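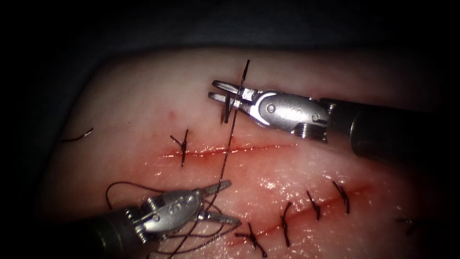
Suturing on a practice pad with two incisions. The lower one is stitched, and the upper one has its first stitch in.

Automated Suturing at Henness: Staff Questions

Updated Monday, May 20, 2019

This page is for bench technicians, console operators, instrument processing and teaching staff at the Henness skills lab. It covers the Trorkach suturing program and how it affects daily work. If your question is missing, post it in the Pop channel and we will add it.

What does Trorkach do?

Trorkach drives the two instrument arms through parts of an interrupted suture: picking up the needle, passing it through both sides of the incision, pulling the thread through and tying. An operator is at the console for all of it. The operator can take control at any time by pressing either foot pedal, and control stays with the operator until it is handed back on the screen.

Is any of this done on patients?

No. All automated work at Henness is bench work on tissue pads. We have no plans and no approval for anything else. If a visitor asks, please give that answer and nothing more.

Which parts are automated today and which are still done by hand?

Needle pickup and the first pass are automated on straight, shallow incisions. Tying is automated only during scheduled test blocks. Trimming tails, placing the first stitch on a deep incision and anything involving tangled thread are done by an operator. Setting up the pad, loading suture and clearing the bench are done by a technician, as before.

Are jobs being cut?

No positions are being removed this year. The two open console operator positions will be filled. What is changing is how the hours are spent. Operators used to place practice stitches for most of a shift so that the teaching groups had finished pads to look at. They will now spend more of that time supervising, correcting and grading. We can't promise what staffing will look like beyond the current budget, and we would sooner say so here than have people hear different versions.

Does my pay grade change?

Operators who complete supervisor sign-off move up one step. Technicians do not change grade under this program. Several technicians have asked for that to be looked at, because pad setup now has tighter requirements. The request is with HR, and an answer is due in December.

How do I get signed off as a supervisor?

You need 300 supervised stitches logged in Dedari, with a grader's initials on each pad. Stitches you took over partway count, and so do stitches you stopped. You also need one half-day session on the stop procedure. People who already train residents on the console can skip the half day, but they still need the log.

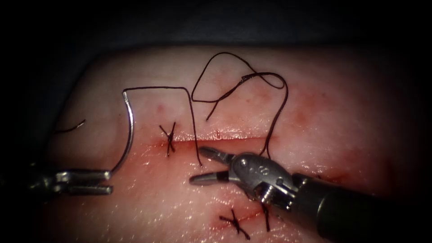

Keep your eyes on the thread as well as the needle while you are logging stitches. New supervisors tend to follow the needle tip and miss a loop building up elsewhere on the pad. The program tracks the needle well and the thread less well, so the thread is where your attention is most useful. If a loop crosses an instrument wrist, take over before the next pull.

When should I stop a run?

Stop if the needle turns in the jaws, if the thread catches on a knot that is already tied, if an instrument presses into the pad, or if you lose sight of the needle tip. You do not need permission, and you do not need to be sure. Stopped runs are not counted against anyone. In the last test series there were 214 stops. Most were for thread handling, and a fair number were cases where the run might well have finished on its own. That is fine.

Who is responsible for a bad stitch?

The grader records whether the stitch was automated, manual or mixed. Automated stitches are charged to the program. If you took over, the stitch is recorded as mixed and does not go into your manual score. This was changed after complaints during the first weeks, when mixed stitches were lowering operators' averages. Those scores have been corrected. Check yours in Dedari and write to the lab office if one looks wrong.

Am I being recorded?

The bench camera records the pad and the instruments. It does not cover the console seat, and there is no microphone. Console inputs, such as hand movements and pedal presses, are recorded because the program learns from them. Recordings are stored under a session number. Managers cannot search them by operator name, and they are not used in performance reviews.

Where did the training recordings come from?

From operators here. The current version was built on 3000 manually placed stitches, all done on our own benches. Operators who contributed signed a release. You can decline to have new sessions used, and declining has no effect on your schedule. The checkbox is on the sign-in screen and has to be ticked each session. We know that is annoying and have asked for it to be saved.

What changes for technicians?

Pads have to sit flat and fully inside the lit area, with dark cloth behind. Wipe off pooled fluid before a run, as strong reflections confuse the needle tracking. Smears on the surface are acceptable. Leftover bits of thread should be removed between runs if they are near an incision. Leave them alone once a run has started. Never reach over the pad while the status light is green.

What changes for instrument processing?

The needle drivers see more cycles in a day than they used to, so jaw wear shows up earlier. Check the jaws at the end of every shift instead of weekly. Log the shaft number along with the result. Extra trays have been ordered.

Can I still practice manually?

Yes. Bench 2 is kept for manual work all day and is not booked for automated runs. Operators raised the worry that their own hands would get slower if they mostly supervised, and the early scores suggest they had a point. Every operator is now scheduled for manual time each week. If your block gets taken for something else, tell the lab office so it can be rescheduled.

Can I refuse to supervise automated runs?

Until the end of the trial, yes. Supervising is by sign-up. After that it will be part of the console operator job description, and the wording will be sent out for comment before it takes effect.

Who do I contact?

Scheduling and scores: lab office. Faults during a run: press the pedal, then call the bench phone. Everything else: the Pop channel, which is checked twice a day.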